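Eggs, grip force and a rather long December
9 January 2022

I've been promising to write up the egg work since before Christmas, so I've made a pot of tea and cleared the afternoon for it.

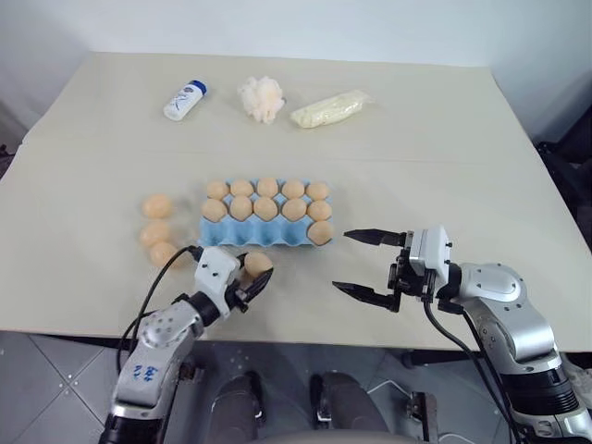
What we were trying to find out

Bilyk is our little two-armed project at Birkimwood, and its job is to learn handling from people steering the arms. Our first policy, Flarard, copied the arm movements and treated each gripper as either open or shut. It was fine with bottles and hopeless with eggs (my poor shoes!). So Drernora, the new one, predicts how wide the fingers should be at every moment, and it learned that from 800 egg placements we recorded in December.

How it went

We gave each policy 100 tries at picking up a loose egg and setting it in a tray. Drernora broke 7, and I was so pleased that I rang home – Flarard had broken more than I care to type out. Other bits left lying on the table didn't seem to bother it much either.

Where it still struggles is the letting go. It will hover over an empty cup for ages, opening the fingers a hair at a time, and I find myself holding my breath along with it. I think our recordings are to blame, as we were all so timid at that point ourselves. Next I'd like to try trimming those pauses and training again, once we've bought more eggs.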